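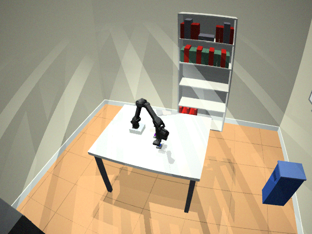 Filport Motorsport Club – Track & Circuit Section

Home > Members' Help > First season

First time in a shared car for an endurance race, what do I need to sort out?

Posted by ruthless_apex

Hi all! I've done two seasons of sprint races in my own hatchback and I've finally been offered a seat for the long race in June, sharing with two drivers I've only met once. I am so excited I can hardly sit still at work. The car is a Deller coupe, which I've never driven, and the team runs it out of a shop a long way from me, so there won't be a test day before race weekend.

What worries me most is the driver change. One of my co-drivers is over a head taller than me and the seat is bolted in for him. I'm also wondering how people pace themselves, as my longest race so far was 17 minutes and my first stint is meant to be 42. Any advice welcome, even the obvious stuff!

Ourania Fragkou

Congratulations, you are going to love it! Sharing a car is the most fun I've had in racing, and I say that as somebody who got stuck in the belts at my very first stop.

Start with the seat. If it's fixed for the tall driver, you need a foam insert that drops inside it, and it has to be made for you. Ask the team for the make and size of the seat now and get it poured before you travel. Check with your scrutineer what foam is allowed too, as the rules differ between series. Mine is from Janitz and has done four seasons. Sew a loop on the top edge so you can yank it out with one hand on your way out of the car.

Then practice the change. Get everybody together the evening before the race, suited up with helmets and gloves on, and do it over and over until it's boring. The driver getting out loosens the belts, pulls the radio plug and takes their insert with them, then stays and helps you buckle up. Agree who does the window net. Our first try was a mess of elbows and by the end of the evening we were well inside the minimum stop time – such a good feeling!

On pace, 42 minutes goes by faster than you'd think. Give the tires a couple of gentle laps, settle in a bit under your sprint pace, and breathe on the straights. I sing. Drink plenty the day before, and try the drinks tube in practice so you know where it sits.

Oh, and ask to sit in the car in the garage with your eyes shut and find every switch. Wipers, lights, pit limiter, extinguisher. You'll be glad of it if it rains!

gravel_magnet

Bring spare gloves. And a spare radio earpiece, the team one never fits.

Cieślak_fan_3

Great answer from Ourania, agree with nearly all of it. I'd only add the money side, dull as it is. Get the damage terms in writing before you pay for the seat. I once drove on a handshake, clipped a wall and we had a long talk over a 600 dollar splitter. We're still friends and I still race with them, but now it's one page, signed by every driver, with the excess and who pays if the gearbox goes.

Have a brilliant time and come back and tell us how it went!

ruthless_apex

Thank you all so much! I've emailed the team about the seat size and started a packing list (spare gloves at the top). I'll ask about the damage terms tonight.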